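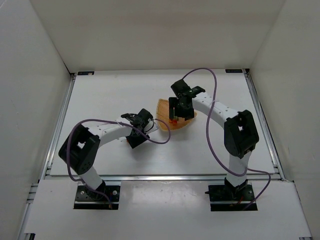

**OPINION / Bench & Upkeep**

# Leave the slack in

Short one, I have a gearbox open on the other bench and it's nearly six.

I want to argue about cables. Everybody who visits our two-arm cell at Skokberg asks about the grippers, or the software, or how long it took to teach it to go near a basket of soft things without mashing them. Fine questions. But what decides whether the cell runs on a given morning is the purple cable and how it hangs. My opinion, and I will keep it until someone shows me a logbook that says different: most small arm cells are dressed too tight, by people who want them to look neat.

Look at the right arm. Cable comes off the top of the wrist, goes up in an arch, comes down over the white forearm, and there's one thin tie there. Then a big lazy curve round the elbow. Then another loop out to the side before it gets back to the plate. It looks like a garden hose. Venla Kauppinen, who signs off our builds, has called it worse than that. She would like clips every hand's width and a sleeve over the lot. I used to do it her way.

What happened her way: the wrist rolls, the clip doesn't, and the cable takes the twist over a length no longer than my thumb. It lasts a while. Then you get a dropout that only shows when the arm reaches inward and rolls left, and you spend a day blaming the driver. We lost most of a week in March to exactly that. Cleiton Araújo swapped a motor, then swapped it back, then swapped the controller. It was a conductor broken inside perfectly good looking jacket, 2 fingers back from the connector.

So now: one tie on the forearm. Loose enough to slide a fingernail under. Everything past it is slack, and the slack gets checked by hand, arm powered off, moving each joint to its stops and watching where the loop goes. If it touches the table, too long. If it goes straight at any point, too short. That's the whole method. Took me 53 minutes for both arms last time, and I was being interrupted.

**The other side of it**

Morven Cowie runs the cells over at Rusten and she thinks I'm wrong, and she is not a person to wave away. Her point is that a loop is a hook. Two arms side by side, both reaching into the same middle, each one trailing a loop, sooner or later one of them goes fishing. She's right that it can happen. The left arm's loop comes down to the right of its own wrist and gets all the way to the edge of the basket. I don't love that. On a cell where the arms cross over each other all day I'd shorten it, or run it along the back of the forearm and put up with changing cables more often.

But look at what it costs each way. A snag, you see. Arm stops, somebody swears, you unhook it, you fix the loop. A tight cable fails inside where you can't see it and it fails sometimes. I will take ten snags over one sometimes. Anybody who has chased one will say the same I think.

Also her cells have covers, and ours has three plain walls and a table. Different animal.

**Base plates, while I'm here**

Same argument, lower down. We leave the plates open. You can see screws, connector, the thin red-orange wires on the right one. Laaksonen sold us a set of covers for them once and they are in a drawer. With the cover on, nobody looks. With it off, whoever wipes the table in the morning is going to have their face a foot from those wires and will notice if one has moved. Saimi Saarela found a backed-out connector that way in the first month she was here, with a cloth in her hand, not even looking for it. Checklist had missed it. The checklist said "inspect wiring" and had a tick next to it for every day of the month, which tells you what a tick is worth.

I'd say the same for screws. Paint a line across the head and onto the plate. If the line is broken, screw has moved. Costs nothing, no tool. We don't have it on every plate yet and that one's on me.

**Swap by hours, not by feel**

Where I do agree with the tidy people: don't wait for failure. Our wrist cables get replaced at 2000 hours, whatever they look like. The tie gets cut and renewed at 400, becuase the tie goes stiff before the cable does and a stiff tie is just a clip. Kalevi Rissanen wanted to stretch both numbers after a good winter. A good winter is not data. We kept them where they were.

The old cables I slit open and look at. Should be standard practise everywhere and it isn't. Most of what I believe about loops comes from slitting cables at the bench with a coffee. The ones from the clipped days, you find the copper going dull and kinked right at the clip. The ones from the loose days, mostly fine the whole way along, bit of wear on the jacket at the elbow.

**What I'd ask builders to do**

Ship with the slack in. Please. The last arm stand we got through Stivetard arrived dressed like a wedding table, ties everywhere, tails trimmed flush, very pretty. First job was cutting all of it off. I understand why, it has to look good coming out of the crate and a buyer sees loops and thinks someone was lazy. So put a card in the box. "Cable is long on purpose." Four or five words and you'd save some new tech a rotten week.

And if you're the one looking after a cell: before you touch the software, before you re-teach anything, put your hand on the cable at the wrist and move the joint slow. Feel for the spot where it pulls. There's usually one. Let a little more length in, re-tie, run it again. Write down how much you let in, in the same book as the hours, so that whoever comes after you doesn't tighten it back up.

Venla has asked for a reply in the next issue. She'll bring up the sleeve. Gearbox now.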